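Subject: Re: [grippers] Soft fin fingers vs. flat pads on the handheld tool
Date: 2021-06-07

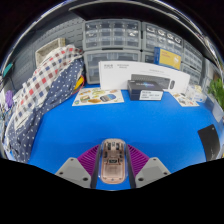 I ran the two finger types against each other over the last stretch and have enough to answer the question below. Both sets went on the same handheld body with the same wrist camera, so the only thing that changed between runs was the fingers.

Quoting the earlier message so it stays with the reply:

> We are still on the rigid Ornier fingers and they do fine on boxes. On
> anything with a curved shell they tip the object when they close. Has
> anyone on the list tried the ribbed fins for this? I would like to know
> three things. Do they slip on smooth plastic, do they block the camera,
> and do they hold their shape after a lot of closes. We have 2,000 closes
> on the rigid set and see no change at all, so that is what I'd be
> comparing with.

Slipping first. I used a computer mouse with a clear shell for most of this, one of the harder things I have for a gripper. The sides curve in two directions and there is very little flat surface to push on. The rigid fingers touch it at one small spot per side and it turns as soon as you lift. The fins bend around it and give a longer line of contact. With the fins I had 200 lifts and dropped it 11 times, nearly all when I picked it up too close to one end. With the rigid set I stopped at 50 lifts because I had already dropped it 19 times.

Boxes went the other way. On a flat cardboard side the fins are no better, and if you grab a heavy box by its short end they twist a little under load. If boxes are most of your work I would stay with what you have.

Camera view. The fins are wider than the rigid fingers and they do cover part of the lower image. With the wide lens you can still see the object between them while you close, and most of the table past it. With the narrower Tramska lens I lost the fingertips completely at full open. I would not use the fins with that one unless you can move the mount back.

One thing to watch is color. My fins are purple and the tracking code had no trouble with them. An earlier black set disappeared against dark objects, and the width estimate jumped all over the place.

Wear. My counter was at 1,341 when I saw the first mark, a pale line at the root of the second rib on the left fin. I did five more closes to see if it would open up and took the fin off at 1,346. It had not split, but I didn't want it to go in the middle of a run. The right fin has no mark. The left one came from an older print, so I can't say if this is the design or just that part. Either way it's short of your 2,000.

Settings, for anyone who wants to repeat this. Fingertip pad screws snug only, since the holes are near the corners and the pad bows if you go tighter. Trigger spring is the soft one. Lengyel logger at its default rate. I cleared the log between finger changes but did not redo the camera calibration, and I probably should have. The width numbers from the second set read a bit high all the way through, by a millimeter or so.

What I haven't tried is anything thinner than a phone. The Irkia people posted in January that their fins fold under on thin parts laid flat on a table, and I'd expect the same with mine. If someone has a fix for that please post it.

I can send the print file for the fins and the raw log. The log is too big for the list, so write to me off list and say which one you want.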